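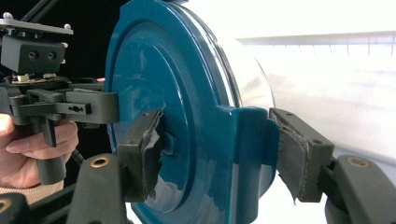

Posted to the Grornby Local History list by the Kesthorpe Road house, 14 Jan 2018

Re: Old township map, flattening and so on

Hello all,

I have been meaning to answer this since before the holidays and then we had family here, and then we had everybody's cold, so please forgive me. I'll put the question back in so the newer members can follow along.

> I have inherited a big linen-backed map of Grornby township
> that lived rolled up in my grandmother's attic. It won't lie
> flat and one corner is going brown. It says 2262 in pencil
> on the back, no idea why. Should I press it, frame it, or
> leave the poor thing alone? I can't spend more than $200
> and I'd like to see the thing once in a while!

First of all, what a lovely thing to have come down to you! My own grandmother left us a great many canning jars and one very cross cat, so I am a little jealous.

Please don't iron it. I know somebody is going to say a cool iron through a pillowcase is fine, and maybe they got away with it, but linen and paper don't shrink the same and you can end up with bubbles that never come out. What I did with ours was wait for a muggy stretch in August, open the windows in the back bedroom, and let the map relax on a clean sheet on the floor for four days. I coaxed it open a few inches at a time – no tugging – and set smooth, clean books along the edges with blotting paper under them. By the end of it the map was lying nearly flat, and the dog had only been in there once.

You won't get muggy air in January with the furnace going, of course, so if it were mine I would wait. It has been rolled up this long. Keep it out of the attic in the meantime, and away from the outside wall if your house is anything like ours.

As for keeping it rolled, the fatter the roll the better. Wrap it around the outside of something wide, with acid-free tissue in between, and put a clean cotton cloth over the whole business. I have gotten fond of a bit of color on my shelves, as you can tell from that shiny teal end cap, but I wouldn't choose anything for a map by its looks. Ask what it's made of before you let it touch the paper.

Now the brown corner. If it's only toned, leave it be. If it's fuzzy or smells like a cellar, keep it apart from your other papers and talk to somebody who knows mold. There is a paper conservator's shop over in Bollov, and they quoted me $29 just to look at ours and tell me what not to do, which I thought was money well spent. They did find an old tape repair I had taken for a crease. Full cleaning would have been well past your budget, so we let that go.

The pencil number is the part I got excited about. The Darwish survey office numbered its sheets on the back, low down on the left, and ours has a number in the same sort of place. If yours is one of theirs there should be a matching line in the ledger at the Kesthorpe library, with the name of whoever ordered it. The ledger isn't on the computer and you do have to ask at the desk, but they were very kind to me and let me sit with it all afternoon. Take a pencil. They won't let you have a pen in there.

If you'd like to see it more often, have a good copy made and frame the copy. Ours hangs in the front hall, and I have shown more delivery drivers where the old creek ran than I care to admit.

Do let us know whether there's a schoolhouse marked at the crossroads on yours. On ours it's been scratched out, and I have wondered about that for years.

Warmly, from Kesthorpe Road

Recent topics on this list
Grornby cemetery, the missing north row
Reading old deeds: what is a "perch"?
Bollov mill photographs wanted
Getting the musty smell out of ledgers
Darwish survey sheets, who has one?
Kesthorpe library winter hours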